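Rendez-nous le navigateur de serveurs

Drurov a reçu en mars sa plus grosse mise à jour depuis la sortie. Deux cartes, une arme de mêlée, une refonte du menu principal. La refonte a supprimé l'onglet qui listait les serveurs. À la place, un bouton « Jouer » lance une recherche automatique et vous dépose dans une partie choisie par le système. Skedus, le studio, présente cela comme une simplification. Je pense que c'est une erreur, et je voudrais expliquer pourquoi sans crier à la trahison, parce que le forum officiel s'en charge déjà.

Je joue à Drurov depuis la bêta. J'ai 1 815 heures au compteur, dont une bonne moitié sur le même serveur, Stakden, hébergé par des joueurs et limité à la carte du port. Je n'ai aucun intérêt financier dans l'affaire, je ne modère rien, je paie ma part de l'hébergement quand on me la demande.

Ce que faisait la liste

La liste était laide. Elle affichait le nom, la carte, le nombre de joueurs, le ping, et les filtres se réinitialisaient une fois sur deux. Un débutant pouvait tomber sur un serveur vide, ou sur un serveur où l'on se faisait expulser pour avoir pris le mauvais fusil. Je comprends qu'un studio ait envie de cacher ça.

Mais la liste permettait de revenir au même endroit. On se connectait le soir vers 21 heures et on retrouvait les mêmes pseudos. On savait que l'un campait toujours la grue, que l'autre ne parlait jamais au micro mais couvrait tout le monde. Les disputes duraient plusieurs soirées. Un tricheur était repéré en dix minutes par des gens qui connaissaient le niveau habituel de chacun, et banni dans la foulée. Avec la recherche automatique, je croise neuf inconnus, je joue douze minutes, je ne les revois pas. Le signalement part dans un formulaire et la réponse arrive trois jours après, quand elle arrive.

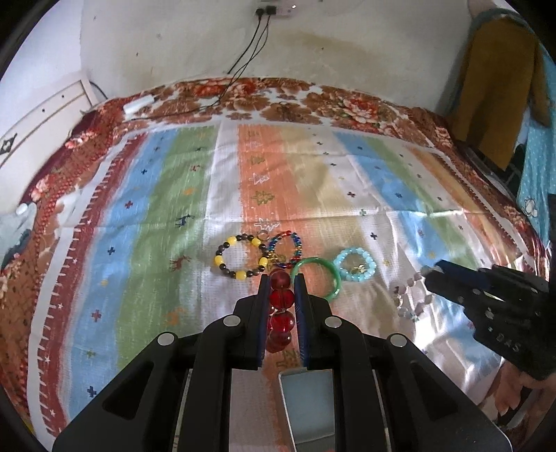 L'argument du temps d'attente

Skedus avance surtout un chiffre : 109 secondes d'attente en moins, en moyenne, avant d'entrer en partie. Je veux bien le croire. Seulement, la mesure additionne des gens très différents. Celui qui lance le jeu pour une seule partie gagne du temps. Celui qui reste deux heures sur un serveur attendait une fois, au début, et n'attendait plus ensuite. Maintenant il repasse par la file entre chaque manche, avec l'écran de chargement, l'écran des récompenses et l'écran de la boutique. Sur une soirée, j'y perds.

Hakim Pasaribu, qui administre Stakden depuis l'ouverture, a fait le calcul sur ses propres soirées et arrive à la même conclusion. Il a aussi fait remarquer, sur le forum, que l'écran de la boutique s'affichait désormais six ou sept fois par heure. Je ne prête pas d'intention au studio. Un jeu gratuit doit vendre des camouflages pour payer ses salaires, et j'en ai acheté. Il aurait quand même été plus franc de le dire dans les notes de version.

Il y a un autre problème dont on parle moins — la géographie. Le système répartit les joueurs par grandes régions. Yichen Cheng, une habituée de notre serveur, joue depuis La Réunion. Avec la liste, elle choisissait une machine dont elle connaissait la route et s'en sortait avec un ping correct aux heures creuses. Avec la recherche automatique, elle est envoyée n'importe où et finit souvent la partie à tirer sur des adversaires déjà passés. Elle a arrêté en avril. Pour elle, la simplification a rendu le jeu injouable.

Ce qu'on peut répondre

On me dira que les serveurs communautaires ne concernaient qu'une minorité. C'est vrai. Le studio parle de 3 000 joueurs réguliers sur les serveurs hébergés par des particuliers, ce qui est peu à côté de la population totale. Mais ce sont eux qui écrivaient les guides, organisaient les tournois du mois et répondaient aux nouveaux dans le chat. Le tournoi d'hiver avait réuni 550 inscrits sans que Skedus dépense un centime. Je doute que celui de cette année ait lieu.

On me dira aussi que tous les concurrents ont fait pareil. Pas tous. Na, sorti l'an dernier avec une équipe bien plus petite, a gardé les deux : un gros bouton pour la partie rapide, et dessous, en petits caractères, « parcourir les serveurs ». Ceux qui ne veulent pas voir la liste ne la voient pas. Je n'ai pas lu une seule plainte à ce sujet. 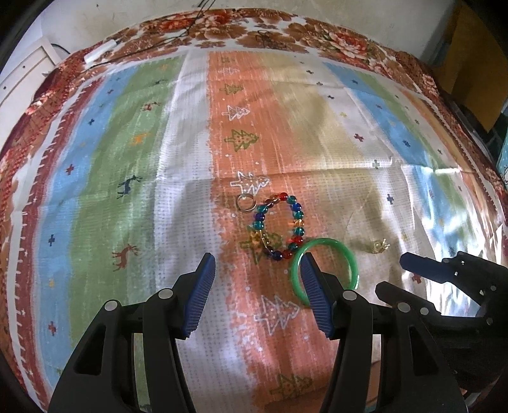 Peut-on encore rejoindre un serveur précis dans Drurov ?

Seulement par la console, en tapant la commande de connexion suivie de l'adresse IP et du port, et à condition que l'administrateur ait mis sa machine à jour. Les mots de passe fonctionnent toujours. Les favoris enregistrés avant mars, eux, sont perdus.

Cette commande montre d'ailleurs que rien n'a été retiré du moteur. Les serveurs répondent encore, ils envoient encore leur nom et leur nombre de joueurs, et deux outils externes les affichent très bien dans une page web. Il manque un écran dans le menu. Skedus pourrait le remettre derrière une option désactivée par défaut, avec un avertissement si cela rassure l'équipe, et laisser la recherche automatique en première place.

En attendant, Stakden tourne toujours, avec quatorze joueurs les bons soirs contre une trentaine avant la mise à jour. L'adresse est épinglée dans le fil du forum consacré aux serveurs francophones. L'hébergement est payé jusqu'à septembre, et Hakim décidera à ce moment-là s'il renouvelle.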